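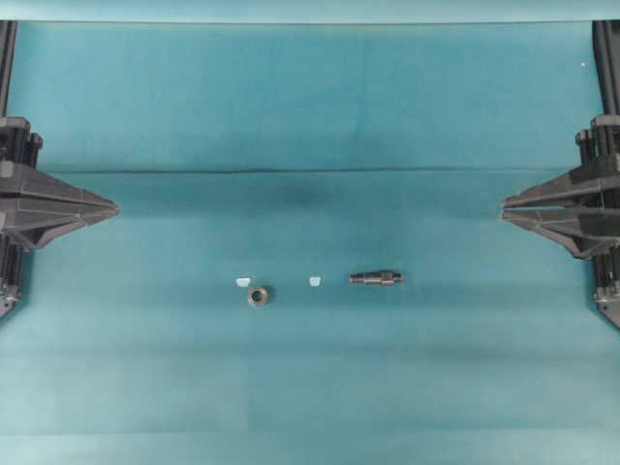
Sorting the junk drawer is my favorite chore in the whole house, and I know how that sounds. I've done it the same way for years, ever since my friend Mio Maruyama watched me dump everything onto my kitchen counter and then chase a runaway battery under the stove. "Put a cloth down," she said, and she was right! A big piece of teal fabric is what I like best, stretched flat, with just a few small things set out in a loose row and lots of bare cloth left over. Plain color matters more than you'd think. On a busy print I lose every paper clip.

So, how I do it. Clear the table and spread your cloth, then pull it tight from the corners until the wrinkles are gone. Set a timer for 30 minutes (I've tried going longer and I just get cranky). Now take four things out of the drawer. Only four! Line them up in front of you and look at each one like you're in a store and somebody wants money for it.

Ask yourself if you used it since last March. If yes, it goes in the keep box. If you don't even know what it is, put it in the mystery jar — I have one on top of the fridge, and every few months I go through it and toss most of it. Everything else goes in the giveaway bag. Then take out four more and keep going.

Chaimae Belhaj wrote in to say she does 9 at a time and it works fine for her. Maybe she's faster than me. When I try that I start making piles, and then the piles start sliding into each other, and by dinner I'm shoving it all back in the drawer.

When the timer goes off, stop, even if you're on a roll. Pick up the cloth by the corners and shake it out over the trash, wipe the drawer with a damp rag, and let it dry before anything goes back in. I use little cardboard boxes as dividers, the kind that tea comes in. My last full drawer took three evenings, starting on a Monday, and I found 39 cents and the spare key to the shed.

We use cookies to remember your preferences and measure visits. Accept all / Manage settings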